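Where Does the Half-Used Box Go? My Project on Leftover Medicines

By Signe Sveinbjörnsson

I should say at the start that I did not pick this topic because I'm noble. I picked it because my gran moved flats in December and I got the job of clearing out her bathroom cupboard, and it took me most of an afternoon. There were eye drops older than my cousin. There were three sorts of cough mixture, and a tube of something with the label rubbed clean off. Gran wanted to keep the lot ("you never know!") and my mum wanted to tip the lot down the sink, and I had a project title due by nine the next morning. So there we are.

My question was simple enough: what do people in our town do with medicines they no longer need, and do they know what they're meant to do? My tutor said it was a bit wide, so I cut it down to tablets, capsules and liquids bought or prescribed for people. No pets, no needles, no vitamins. I was sorry to lose the pets, as I had some cracking stories about worming tablets.

How I went about it

I made a paper survey with 13 questions. Paper was a pain to type up, but I wanted older people in it and I knew I'd only get my own friends if I put it online. I left stacks in the library at Kerard, in the college canteen and on the counter at the Mikkelsen pharmacy, and I went round the flats at Flallden twice with a clipboard. The clipboard made people think I was selling broadband. The second time I wore my college lanyard and got on far better.

I gave out 256 forms and got 134 back, which I was over the moon with. My tutor had warned me to expect a lot less. A few came back with only the front page filled in (I should have written PLEASE TURN OVER in much bigger letters) and I've kept those in for the early questions and left them out of the later ones.

I also did 2 longer interviews, one with a pharmacist and one with a retired district nurse. Both asked me not to use their names, so I haven't. The nurse gave me cake and talked until it got dark.

What people told me

Most people keep things. That was the big finding and it's not a shock, but I liked how many different reasons they had. Some were saving money. Some had been caught out on a bank holiday once with a bad tooth and swore never again. One lady wrote that throwing tablets away felt like "tempting fate", and I've thought about that quite a lot since.

When people did get rid of things, the kitchen bin was well ahead of everything else. The sink and the loo came next, mainly for liquids. Taking them back to a pharmacy came last, even though plenty of those same people had ticked the box saying they knew they could. I asked the pharmacist about this and she wasn't surprised at all. Her view was that people go to the pharmacy when they're ill or in a rush, and the old stuff is at home behind the plasters.

I had a question about where medicines are stored, and I'm really glad I put it in. The bathroom won easily, with the kitchen close behind. The pharmacist pulled a face at both! Steam and heat aren't good for a lot of medicines, and the leaflet usually asks for somewhere cool and dry. A shelf in a bedroom cupboard, high up if there are children about, would do nicely. I've moved mine.

Homes and wards

The retired nurse got me thinking about the difference between a house and a ward. At home there's no list. You buy a box, you take four, it goes in the cupboard and it drops out of your mind. She said that where she trained, you always knew what you had, where it was kept and who had the key, and you wrote it down every time. It drove her mad as a student and then she ended up doing it in her own kitchen.

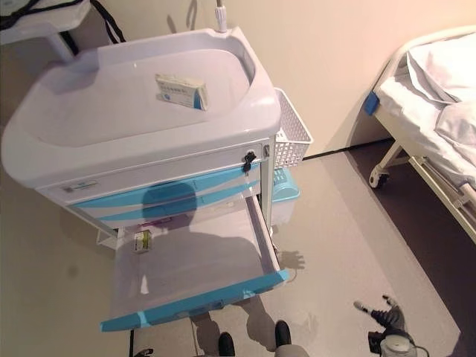 A medical cart with a key in the lock and the lower drawer open.

I'm not saying we should all have locks and logbooks at home. My dad can't find his own reading glasses. But I did try out a tiny version of the idea on my own family: one shoebox, and a sheet of paper taped inside the lid with the name and the use-by date of whatever goes in. Gran's has been going a few weeks now. She calls it the register and tells visitors about it.

What went wrong

Quite a bit. My question about painkillers was worded so badly that people answered it in two opposite ways, and I had to bin it. I'd asked "Do you keep spare painkillers or throw them away?" with a yes and a no to tick. I can't believe I read that through several times and thought it was fine.

I also wanted to include the village of Irik, where there's no pharmacy and people have to get the bus in. I think the answers there might have been really different. But the bus times didn't fit with my lessons and I left it too late to sort out a lift. If anyone in next year's group fancies carrying this on, please start with Irik, and you can have my survey (minus the painkiller question).

And my sample isn't balanced. I had lots of students and lots of retired people and hardly anyone in between, so I've been careful not to say "people think" when I mean "people who go to the library think".

Thanks

Thank you to everyone who filled in a form, to the Mikkelsen pharmacy for the counter space, and to Gran, who has read this and wants it known that the eye drops were not all hers.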